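4.2 Vergleich der Greiferfinger beim Einstellen von Smartphones in Ständer

Nachdem wir im vorigen Abschnitt die beiden Reglervarianten noch getrennt voneinander betrachtet haben, möchten wir uns nun der Frage zuwenden, die uns in diesem Projekt wohl am längsten beschäftigt hat und die uns, wie wir gern zugeben, auch ein wenig ans Herz gewachsen ist: Wie viel hängt beim Greifen flacher, glatter Geräte von der Form der Finger ab, und wie viel davon kann ein nachgiebiger Regler wieder auffangen? Verglichen wurden die schmalen Finger von Valik und die breiteren, vorn abgeschrägten Finger von Vanesitz, jeweils mit reiner Positionsregelung und mit der in Abschnitt 3 beschriebenen Impedanzregelung. Die Aufgabe blieb dabei stets dieselbe, nämlich ein Smartphone von der Arbeitsfläche aufzunehmen und hochkant in einen Ständer zu stellen (Abbildung 2).

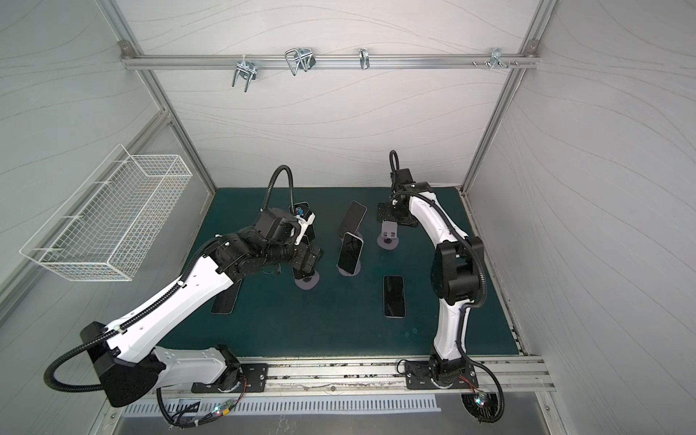 Die Wahl der Ablagepunkte überließen wir der Bewegungsplanung, die schon in der Vorgängerarbeit aus Oltville zum Einsatz gekommen war und die wir für diese Studie nur behutsam angepasst haben. Sie bevorzugt kurze Wege und vermeidet, soweit es geht, Stellungen, in denen sich die Ellbogen der Arme zu nahe kommen. Da beide Arme an derselben vorderen Schiene befestigt sind und von dort über die Fläche greifen, liegt der heikle Bereich naturgemäß in der Mitte, und gerade dort standen in vielen Durchgängen auch die Ständer mit ihren runden Füßen. Wir haben deshalb einen zusätzlichen Sicherheitsabstand eingeführt, der die Bewegungen etwas gemächlicher macht, den Vergleich der Finger aber nicht verzerrt, weil er für alle Varianten in gleicher Weise gilt.

Insgesamt gingen 2.711 Greifversuche in die Auswertung ein. Als gelungen zählten wir einen Versuch nur dann, wenn das Gerät nach dem Öffnen der Finger von selbst im Ständer stehen blieb – ein strenges Maß, das uns aber ehrlicher erschien als die bloße Frage, ob etwas angehoben wurde. Die Handgelenkkameras lieferten die Bilder für die Lageschätzung mit einer Rate von 30 Hz. Ihre Aufnahmen wurden außerdem gemeinsam mit den Gelenkwinkeln gespeichert, damit sich misslungene Versuche später in Ruhe nachvollziehen ließen.

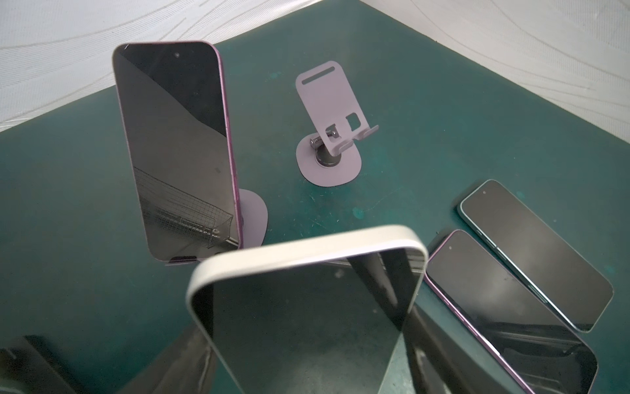 Besonders aufschlussreich war für uns die Phase kurz vor dem Absetzen. Unter reiner Positionsregelung überträgt sich jeder kleine Fehler in der geschätzten Neigung unmittelbar auf die Auflage des Ständers, und das Gerät verkantet leicht. Die Impedanzregelung gibt an dieser Stelle nach, was vor allem den schmalen Fingern zugutekommt, während die breiten Finger schon durch ihre größere Kontaktfläche ruhiger führen. Dafür benötigen sie beim Aufnehmen mehr Platz neben dem Gerät, und so mussten wir bei dicht liegenden Geräten einen Mindestabstand von 33 mm vorgeben.

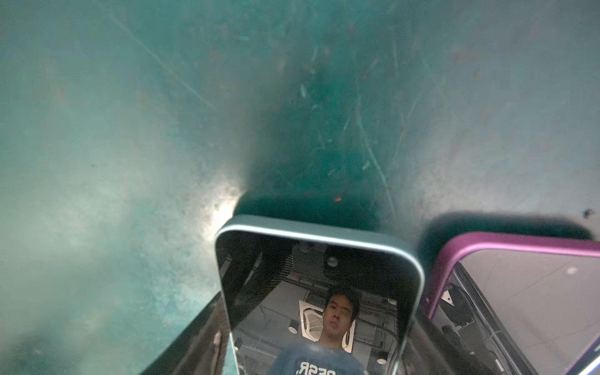
Auch die Lageschätzung selbst verdient noch ein paar Worte, denn spiegelnde Displays sind für sie kein dankbares Gegenüber. Wir stützen uns daher, einem Vorschlag von Reet Mets folgend, auf die Kanten des Gehäuses und blenden das Innere der Displayfläche vor der Berechnung aus. Das Filter von Lefèvre, das wir zunächst vorgesehen hatten, glättete zwar die Schätzung, reagierte uns aber zu träge, sobald sich das Handgelenk drehte. Die verbleibende Unsicherheit in der Drehlage geht in die Vorgabe der Fingeröffnung ein, und zwar für beide Fingerformen nach derselben Vorschrift; die zugehörigen Parameter sind im Anhang aufgeführt.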